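A morning at the Keskinen open day

I had been meaning to go for years, and this April I finally caught the early bus and got to Keskinen a little before ten, with a flask of tea and (as usual) far too many sandwiches. Rosalba Palumbo met our group at the door and gave us each a paper map, which I promptly lost.

We began in the packing rooms, where the talk was all of card and how to fold it. Gerardo Negri has been at it for 49 years and can still get quite heated about a badly scored edge! He told us the firm now keeps 122 sizes of box, and I rather believe he knows them all by heart. 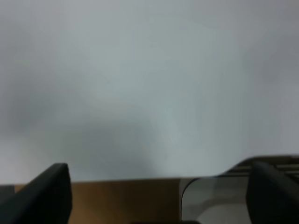
Plain brown against pale grey in the packing rooms.

After that came baskets, and I'm afraid I held everybody up. My grandmother kept her mending in one, so I have a soft spot for them, and Carmela Mancuso was kind enough to let me ask all my questions. She likes a close, even weave and a good thick plait along the rim, as that is where your hands go every time you lift it.

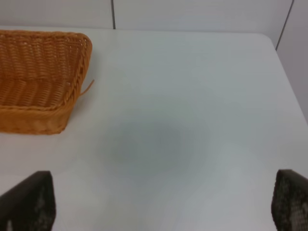 I asked her about stray ends, which have ruined more than one of my cardigans, and she said to snip them close with small sharp scissors and never, ever pull. I've been pulling them for most of my life, so that was me told.

Lunch was soup in the canteen, and then a wander round the shop, where I bought 2 balls of twine I didn't need. The 432 bus goes from just outside the gate, and the next open day is in the autumn. Do take a cardigan, the corridors are chilly.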